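The quiet comfort of a well-rolled towel

Mafalda Caldeira has folded towels for most of her working life, first at a motel out past Sarkunville and now at Grelura, the small guesthouse she runs with her cousin, Rosário Paiva. They wash 213 towels in a busy week, and if you visit on a morning when guests are leaving you will very likely be handed one and put to work. I was, and I had a lovely time.

My own method, learned from my mother and never questioned, is to fold in half, fold in half again and shove the lot on a shelf before it can fall over. Mafalda watched me do this with great politeness. Then she shook my towel out, smoothed it over her arm and started again from the top.

"You want to feel the edge before you turn it," she told me. "If the edge is crooked, the whole roll is crooked, and you'll be cross about it by the end."

She likes to work standing up, right there in the bathroom, with the towel hanging down in front of her. It saves carrying everything to the bed and back, and the weight of the cloth pulls out some of the creases while you decide what to do next. One hand holds the part you've already rolled and the other does the fiddly bits, pinching and tucking. It feels awkward for the first few goes – I dropped two – and then your fingers start to get the idea. 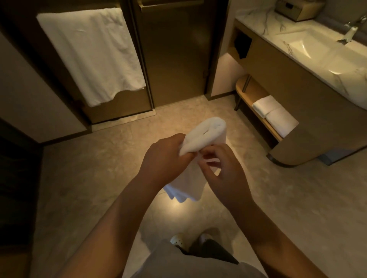

One hand holds the roll while the other pinches the fabric just below it.

The bath towels are another matter. Rosário won't have them rolled at all. She hangs them flat and wide over the bar, gives the bottom a tug and leaves them be, wrinkles and all, and the cousins have been disagreeing about it since they opened. Mafalda thinks a big towel looks unfinished that way. Rosário thinks a guest stepping out of the shower wants to grab something, and fair enough.

They do agree on washing. Warm water, half the soap you'd expect and no fabric softener, ever, as it leaves a coating that stops the cotton drinking up water. New towels go through the machine twice before a guest sees them. Old ones with tired edges are cut down for cleaning cloths, and the very oldest go to Benedek Veres up the road, who has three muddy dogs and is always grateful.

I went home and redid my whole linen cupboard, which took most of an afternoon and a fair bit of tea. The hand towels are rolled now, some of them quite nicely. The bath towels I've left for August.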